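Workshop > Shared Bench > Tips for the Automated Disassembly Build
Print this page | E-mail this page

Members working on the Trivumley bench are asked to observe the following practice. It was drawn up by Sudheer Shenoy and revised 3 February 2019.

Lay the computer case on its side with the panel removed before the arms are powered. Keep the power supply toward the front of the table, so that the drive bay remains within reach from the right.

Print fixture holders slightly oversized – a tight slot will stop a part as surely as a missed grip. Prints should be checked for loose posts after every 80 cycles.

Set the gripper to its lowest force for plastic drive caddies. Raise it five percent at a time, and record each change in the bench log.

Drive bay work, with the fixture at left:

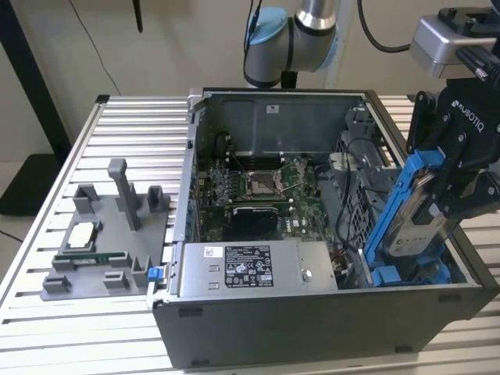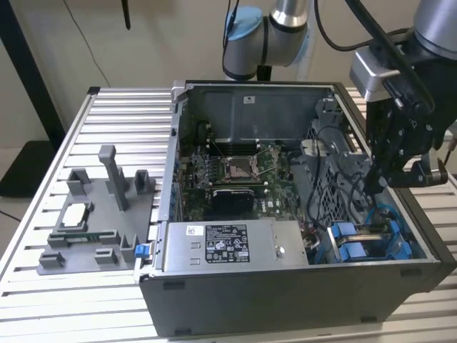

Cables inside the case should be tied back or moved clear of the approach path. Where a cable cannot be moved, reduce arm speed by half and remain at the stop button. Questions about waypoints may be addressed to Amr Cherkaoui. Spare fixture parts are kept in the Windley cabinet, drawer 101.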